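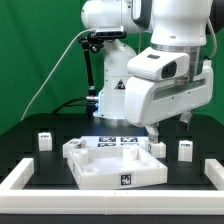
Salamatu Effiong wrote to ask whether we would supply a tray without the blocks and sheet, as her bench already had both and only the tray was missing. We do. Trays, blocks and printed sheets are stocked as separate lines, and most of our orders are for one of the three.

Home Trays Blocks Sheets Drawings About us Contact

About Runcombe

Wednesday, June 12, 2019
By Bláthnaid Tierney

Runcombe supplies small equipment for worktops: shallow trays, marked blocks and the printed sheets that go with them. The company has 13 employees and works from two adjoining units on the McGrath estate. Moulding and trimming are done in the first unit. Printing, marking, inspection and packing are done in the second.

The business began as a trimming shop, finishing mouldings for other firms. Trays were added when a customer withdrew an order after the tool had been cut, and we bought the tool. The present tray range, Brudus, descends from that one. The corner radius and the wall angle have both been revised, and the original tool has been scrapped.

Trays

Brudus trays are white, with a flat floor and a raised wall on every side. The square pattern is the one most often ordered. White was chosen for contrast on dark worktops, where the outline of the tray can be found quickly and small parts left on the floor of it show up. A coloured version was offered for one season and withdrawn.

The wall has a flat top and a sloped inner face. The slope lets the tray leave the mould without dragging, and it makes the inside corners easier to wipe. Corners are rounded on the inside to a tight radius. A larger radius would clean more easily still, but it takes up floor area that customers want for blocks.

Trays with a corner fitting are moulded in one piece. The flange stands up from the floor, the inside steps down in rings, and there is a hole in the centre.

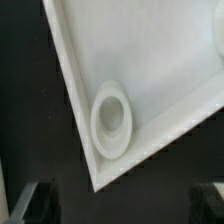
The fitting is placed close to the two walls so that the rest of the floor stays clear. Its position is checked on the first and last tray of each batch, and the flange height is checked at the same time. A tray that rocks on the flat plate is rejected, whatever its other dimensions.

Surface streaks and slight variation in shade are not treated as faults in the standard grade. Customers who need an even floor should ask for the selected grade, for which the lead time is longer.

Blocks and sheets

Our blocks are white cubes carrying a square black-and-white marker. They are used for sorting and placing work, for practice layouts and for checking that positions on a bench can be repeated. Markers must be flat, square to the edges and free of bubbles. Olier, our gloss finish, was discontinued in February after complaints of glare, and every marked face is now matt.

Sheets are printed with markers in a grid. The two-by-two arrangement is standard. The white margin around each marker is part of the pattern and should not be trimmed off or covered with tape. We hold 27 sheet layouts on file and will print a customer's own layout if it is sent to us at full size.

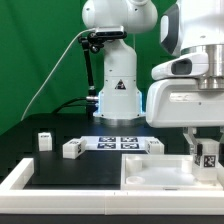 Blocks and a two-by-two marker sheet on a black worktop.

Sheets are packed flat between boards. Blocks go in divided cartons so that the marked faces do not rub. Trays are nested with a paper interleaf, and trays with a corner fitting are packed separately.

Drawings and records

The drawing register stands at 409 entries, including superseded issues. A withdrawn drawing keeps its number. Replacement trays can be ordered from any issue for which the tool still exists, and the drawing number should be quoted on the order.

Inspection sheets are kept by batch. Copies are sent on request and are not included with the delivery.

Visits

Visitors are received by appointment at the second unit. Samples of each tray pattern are kept at the front desk and may be borrowed against a signature.

Contact: Runcombe, McGrath estate, second unit | © 2019 Runcombe | Back to top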